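3. Folding surfaces and the home folding sessions

3.1 Where people fold

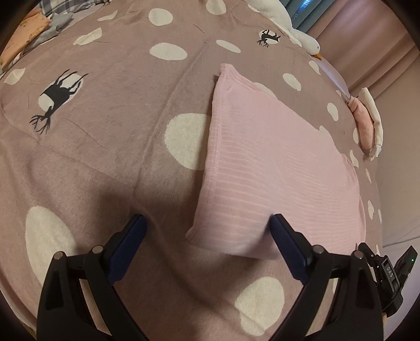

Figure 1. A folded ribbed cloth on a plush bed blanket.

Most household advice on folding laundry assumes a table. The people in our study mostly used a bed. Of the 80 households that kept a folding diary for us, more than half named a bed as the place where the greater part of their clean laundry was folded, and a further share named a sofa or the floor. Tables came well behind, and ironing boards were hardly used for folding at all. The bed is close to where clothes are stored, it is large, and it is usually free during the day. It is also soft, and it is usually covered with something that has a texture of its own. In Figure 1 the covering is a dusty pink plush blanket with pale spots and black deer, and the piece lying on it is a light pink cloth with fine ribs and a stitched hem. Fabric of this kind resting on plush behaves differently from the same fabric on a smooth board, and this section sets out what we recorded about that difference.

We use the word "surface" for the top layer the laundry touches, and "base" for whatever is under it. A plush blanket over a mattress is therefore a plush surface on a soft base. A cotton sheet over the same mattress is a smooth surface on a soft base. A bare table is a smooth surface on a hard base. The diaries were written with these terms explained on the first page, but many people simply wrote "bed" or "bed with the throw on it", and we coded those entries ourselves.

3.2 Pieces and groups

The households were split into two groups by type of home. The Mersha group lived in apartments, where the bedroom was often the only room with enough open space to spread out a full load. The Dretine group lived in houses with a separate laundry area. Both groups received the same set of test pieces, which we call the Prilus set after the name on our storage boxes. It holds 9 pieces of different weights and knits, from a thin woven pillowcase to a heavy terry towel, and includes two ribbed cloths with sewn hems.

People were asked to fold the Prilus set once on their usual surface and once on a table or other hard base. The order was switched from one household to the next. We did not tell anyone how to fold. Some made thirds, some made quarters, and a few rolled the smaller pieces, which we allowed but left out of the edge measurements in Section 4.

In total we kept 600 folds for analysis. Folds were dropped if the piece had been unfolded and started over more than once, if a child or pet had disturbed it, or if the person wrote that they had been interrupted. The dropped folds were spread fairly evenly between the two groups.

3.3 What a soft, piled surface does

Three effects came up again and again in the diaries and in our own notes from the sessions.

The first is grip. Pile holds the bottom layer of a piece in place. With light knits this can help. The bottom layer stays where it was laid while the top layer is brought across, and the person does not have to hold it down with the other hand. Several people in the Mersha group said they liked folding on a throw for this reason, although most of them had not thought about it until the table session, when the pieces kept sliding away from them. On the other hand, a piece that has been laid down at a slant tends to stay at a slant. On a table it can be nudged straight with the flat of the hand. On plush it usually has to be lifted and laid down again, and many people did not bother.

The second is sinking. On a soft base, pressure from the hand pushes the whole piece down into the mattress, so the crease is never pressed against anything firm. Folded edges then come out as rolls. The cloth in Figure 1 has an edge of this kind along the bottom, where the fabric turns over in a soft curve, and the layers on the right side do not line up, so that a second edge shows under the first. We scored both of these features for every fold, as "rolled edge" and "offset layers". Rolled edges were much more common on soft bases whatever the surface on top. Offset layers depended more on the surface and on the fabric, and were most common when a ribbed or looped piece was folded on pile.

The third is the pull of the hem. A sewn hem is stiffer than the cloth it finishes. On a hard base the hem lies flat under its own weight and can be used as a straight line to fold against. On a bed it often bridges over the dips in the surface, and the corners stand up a little. People who lined up hem to hem got neater results on the table than people who lined up by eye. On the bed the two methods came out close to even.

3.4 Ribbed fabric

Ribs need a short note of their own. Several people reported using the ribs as a guide, folding along them as they might fold along a printed line. This worked well on the table. On the bed it worked for small pieces only. With anything longer than a forearm the ribs had already bent to follow the blanket by the time the fold was made, and a fold that followed the ribs faithfully came out crooked. One diary from the Dretine group has the remark "straight by the stripes, not straight by anything else", and we saw the same thing in many of the other pieces.

Ribbed cloth also stretches across the ribs more easily than along them. When it is dragged over pile, the side in contact with the pile lags behind, and the shape goes from a rectangle to something narrower at one end. Lifting the piece clear and laying it down again removes most of this. Shaking it once before folding removes nearly all of it, though the habit of shaking was far more common among people who hung their laundry to dry than among those who used a dryer.

3.5 Color and pattern

We had not planned to look at color, but so many diary entries mentioned it that we went back and added it to the coding. A pale piece on a pale or busy blanket is harder to square up by eye. People folding white or pastel pieces on patterned covers wrote more often that they had "lost" an edge or missed a turned-under corner. The effect was small next to those of grip and sinking, and we do not make much of it. It did matter for the two thinnest pieces in the set, where the lower layer was easy to miss.

3.6 Stacking

After folding, people stacked the pieces where they stood. Stacks on a bed leaned sooner than stacks on a table, and rolled edges made the lean worse. Most households dealt with this by making more and shorter stacks – one for each person or each drawer – and carrying them away in turn. In the Trutholm pilot, which came before the main study, we had asked for a single stack, and the complaints about it led us to drop the rule. Stack height is therefore not compared between groups in what follows, and the measurements in Section 4 are all taken from single pieces before stacking.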